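Skirnel Community Forums > Home and Garden > Floors and Cleaning

Thread: Sweeping before mopping, or straight to the mop?

kistus_kate
Posted Thursday, 7:42 am
We've just moved into a place with old floorboards all the way through and I am in love with them! Never had timber before, always carpet. My mum reckons you sweep every day and mop once a week. My neighbour says don't bother sweeping, a damp microfibre mop picks up everything in one go. Who's right? We have 2 dogs (one sheds, the other just brings in half the yard).

Eusebio Correa
Posted Thursday, 8:15 am
Your mum. Damp mop on grit is sandpaper. I did our hallway that way for a couple of years and you can see the dull track from the front door to the kitchen. Sweep first, every time, and along the boards so you get the bits out of the gaps.

ticona_tim
Posted Thursday, 8:31 am
Going to disagree with Eusebio a bit. If the boards have a modern hard finish you'd have to be dragging proper gravel to mark them. I vacuum on the bare floor setting, then mop. Haven't picked up a broom inside since I moved to Ticona and the floor still looks great.

Eusebio Correa
Posted Thursday, 8:40 am
She said OLD floorboards, Tim. Could be waxed or oiled for all we know.

ticona_tim
Posted Thursday, 8:44 am
Fair enough. Kate, do you know what's on them? Put a drop of water somewhere out of sight and leave it a few minutes. If it beads up you've probably got a sealed finish. If it soaks in and goes dark, go very easy on the water.

kistus_kate
Posted Thursday, 12:20 pm
Beads up in the lounge, soaks in near the back door! So I suppose the finish has worn off there. It's the doggy end of the house, of course.

Duangjai Bunnag
Posted Thursday, 1:05 pm
Oh, I love this topic, I could go all day. Old boards are such a pleasure once you get a rhythm going. I do a quick sweep in the evening after the dishes (takes me roughly 30 strokes from one end of the kitchen to the other, yes I'm that person) and a barely damp mop on the weekend. Get a soft broom, the stiff ones just flick dog hair into the air and it floats back down behind you. And put a mat on both sides of the back door. The mats did more for my floors than any cleaner I've bought.

olitz_gran
Posted Thursday, 1:38 pm
Seconding the mats. What colour are the boards, Kate? Dark ones show every speck, poor you, if so.

kistus_kate
Posted Thursday, 1:52 pm
Sort of honey coloured, darker at the edges where there must have been a rug. Any thoughts on dustpans? Mine leaves that maddening line of dust no matter how many times I back it up.

Duangjai Bunnag
Posted Thursday, 2:26 pm
Yes! Look for a rubber lip, and run your finger along it in the shop to check it isn't warped. 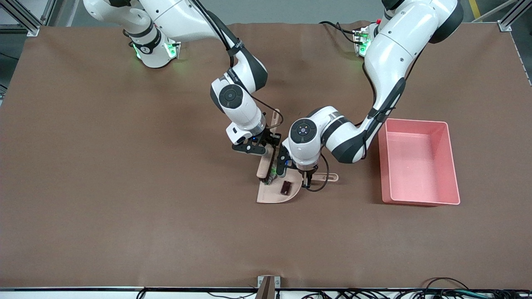
Then tilt the pan so the lip sits flat and sweep in short little strokes. One big swoosh just sends it over the top. If you still get the line, wipe it up with a damp bit of paper towel and call it done. I paid 50 cents for mine at a garage sale back in July and it beats the fancy one my sister gave me.

ticona_tim
Posted Thursday, 2:41 pm
Or vacuum, and there's no line at all :)

Eusebio Correa
Posted Thursday, 2:50 pm
And wake the whole house at six in the morning. No thanks.

olitz_gran
Posted Thursday, 3:17 pm
I use both. Vacuum for under the beds, broom for everything else. Kate, get that patch by the back door re-oiled or sealed before the wet weather, it'll go grey on you otherwise.

kistus_kate
Posted Thursday, 5:33 pm
You lot are brilliant. Soft broom and two mats on the list, and I'll ring someone about the back door patch tomorrow. Does anyone know if you can do just the one spot or does the whole room need sanding?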